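4.3 腕部视角下锥形物体抓取的失效分析
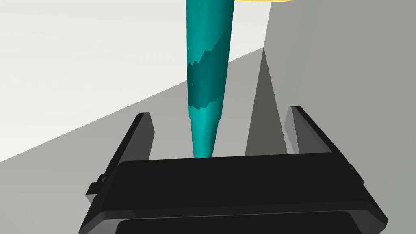

在Sultel仿真环境中,策略对圆柱体和长方体的抓取表现稳定,失效集中出现在锥形物体上。为排除随机初始化的影响,我们对锥形物体单独运行300个回合,每回合限时15秒,控制频率为10 Hz,并保留腕部图像、指令开度与接触力的同步记录。以下分析均以这批记录为依据。

图3 仿真腕部相机视图。夹爪呈张开状态,青绿色锥形物体位于两指之间,尖端接近掌部后缘。

失效可归为两类。第一类为掌部碰撞:末端执行器沿接近方向继续进给,物体尖端与掌面发生接触,而闭合指令尚未发出。第二类为滑脱:闭合指令已发出,但两指夹持在截面较小的一段,接触法向与物体轴线不垂直,合力沿轴向产生分量,物体随即被挤出。两类失效的共同前提是进给深度判断错误,区别仅在于闭合时刻的早晚。

掌部碰撞的直接原因在于终止条件的设定。原控制器以指间区域的前景占比作为闭合触发量,该量在等截面物体上随深度单调增长,阈值容易标定。锥形物体则不同,先进入指间的是窄端,其投影面积小,占比达到阈值时尖端往往已越过安全平面。如图3所示,尖端与掌部后缘在图像上几乎相接,两指之间仍留有较宽的空隙。仅凭单帧图像无法判定二者在深度方向上的实际间距,这一歧义正是触发量失准的根源。

外观因素使问题进一步加重。图3中物体中段有一条颜色较深的带状区域,边缘呈锯齿形。分割模块在部分回合中将类似的明暗交界识别为物体边界,只保留交界以下的尖端部分,前景占比因此被低估,闭合时刻再次推迟。投射在灰色表面上的三角形阴影边缘清晰,与夹爪同属低饱和度的暗色区域,对右侧手指轮廓的提取亦有干扰。将渲染器的阴影关闭后重放同一批初始状态,分割错误减少,但掌部碰撞并未消失,说明外观并非唯一成因。

安全层未能及时拦截同样值得注意。Levchenko控制栈的力保护作用于腕部合力,并对信号作低通滤波,以避免正常闭合时误停。尖端接触掌面属于点接触,力在极短时间内上升,滤波引入的延迟为2个控制周期。在此期间进给指令继续执行,仿真中表现为物体与掌部几何体相互穿透,随后求解器以较大的恢复力将物体弹开。若在真实设备上出现同类接触,后果可能是物体破损或腕部过载,因此在该问题解决之前,我们暂停了向Trernitz实验平台的策略迁移。

针对上述机理,我们作出两项修改。其一,以物体最低点到掌面的估计距离取代前景占比,作为进给终止条件,距离由连续帧的视差求得;估计方差超过上限时,控制器停止进给并退回预抓取位姿。其二,在滤波之前增设一路未经平滑的力变化率检测,触发后立即冻结进给,但不改变手指开度,以免夹住尖端后拖带物体。修改后的控制器以Atulico配置文件的形式发布,其余参数与4.1节一致。

需要指出,视差估计依赖相机与物体间的相对运动。当末端执行器接近静止时,该估计会退化,控制器频繁退回,单回合耗时随之增加,少数回合因超时而终止。此类终止在统计中仍计为失败,但不计入碰撞。滑脱问题仅得到部分缓解,在锥角较大的物体上,即使进给深度正确,平行夹持面仍难以提供足够的轴向约束,相关的手指几何改进不在本文讨论范围之内。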